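Wear, Wash, Repeat: How Wonitz Tests Cleaning Cloths for Colorfastness and Lint

Published Thursday, January 13, 2022

Reusable cleaning cloths are sold by the pack and specified, in most purchasing documents, by size and color. Idris Prosser thinks two other values belong on the order form: mass per unit area and the grade of staining after a stated number of washes. He runs the textile bench at Wonitz, a small testing firm that works mostly for contract laundries and for the companies that buy from them. The interview took place over two calls and has been shortened.

Prosser began with the limits of the word "microfiber." It describes the fineness of the filament and says little about construction. Two cloths of the same fiber blend can differ in loop height, in knit density and in the way the edge is finished, and those differences decide how the cloth behaves after repeated laundering.

"People send us a cloth and ask whether it is good," he said. "I ask them what wash temperature they run, what detergent, what dryer setting, and how many cycles they expect. If they can't answer, I can give them a number, but it won't be a number they can use."

The standard program at Wonitz starts with conditioning. Samples are held at constant temperature and humidity before they are weighed, and are weighed again after every block of washes. A cloth that loses mass steadily is shedding fiber. A cloth that gains mass is holding residue, usually detergent or fabric softener, and its absorbency drops accordingly. Softener is the most common cause of complaints that reach the lab. It coats the filaments and cannot be removed reliably by a normal cycle.

For a client trading as Bouvier, the lab took a batch of 313 cloths through repeated washing in a commercial machine. Most were pulled at intervals for measurement and did not go back in. Prosser said the size of the batch was set by that requirement, as a cloth that has been cut for a tensile strip can't be washed again. 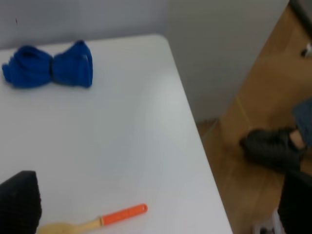
Efthymia Pappas read the Bouvier report before it was released and objected to the interval. In her view the first measurement came too late, because most of the loose dye in a dark cloth leaves in the opening washes and a purchaser who handles light surfaces needs that part of the curve more than any other. Prosser accepted the point. The program now pulls samples after the first wash and again after the fourth, and only then moves to wider spacing.

Dye loss is graded by comparison. A strip of undyed multifiber fabric is stitched to the sample, the pair is washed, and the staining on the strip is assessed against a gray scale under controlled light. The result is a grade, with half steps allowed. Two assessors grade independently, and a third is brought in where they differ by more than half a step.

"Blue is an awkward color," Prosser said. "The royal blues and the navies are usually disperse dyed on polyester, and the polyester part holds up well. The trouble is the nylon in the blend. It takes up dye differently and gives it back differently. You can have a cloth that looks unchanged and still leaves a mark on a cotton strip."

Asked whether color coding in kitchens and washrooms made the problem worse, he said it made it more visible. Where cloths of several colors are washed together, the palest picks up the loss from the rest. His recommendation is to wash each color separately for the first 6 cycles, after which the loads can be combined. Facilities with one machine rarely follow it. He regards a single pre-wash of new stock as an acceptable compromise.

Lint is measured separately. The sample is flexed in a closed chamber, and the air drawn from it is passed through a particle counter. The method was designed for cleanroom wipes and is severe for general-purpose cloths, so Wonitz reports the result only as a comparison with a reference cloth from the same run. The reference is currently a knit supplied by Darelero with sealed edges. Cut edges without sealing or overlocking account for most of the particles in the early washes. After that the surface loops take over as the main source.

"Edge finish is cheap to get right," he said. "You can look at it with a hand lens when the carton arrives. If the overlock thread is loose at the corners on new stock, I would send the carton back."

Pappas was less certain. Loose corner threads, she said, correlate poorly with lint in the data she has seen, and rejecting a delivery on that basis would be hard to defend to a supplier. She would weigh a sample from each carton and keep the figures.

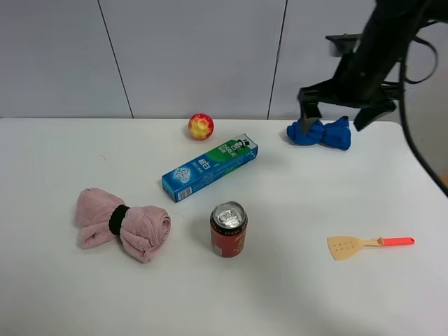 A blue item on a white tabletop, with a gray paneled wall behind.

The two agree on drying. High heat does more damage to a split-filament cloth than the wash itself. The fine filaments begin to deform well below the temperature at which the fabric looks affected, and the first sign is a harsh feel at the fold lines. Prosser advises low heat or line drying, and a dryer load that leaves room for the cloths to open. Cloths that dry bunched up hold moisture in the folds, and the usual response is to extend the cycle, which overheats the outer layers.

On service life he was cautious. Packaging for some products claims 1,000 washes. Wonitz has not tested to that number, and Prosser would not endorse it without a stated end point. A cloth can remain in one piece for a very long time after it has stopped absorbing properly. The lab uses sink time, the interval a drop of water takes to disappear into the surface, and treats a doubling of the initial value as the end of useful life.

A revised version of the protocol is due in September. It will add a test with hard water, requested by the Rodamham laundry group, whose sites report stiffening that the present method doesn't reproduce. Prosser suspects calcium deposits at the base of the loops. The first trials used an acid rinse, and mass returned to within the normal spread on the lighter cloths. The heavier ones have still to be weighed.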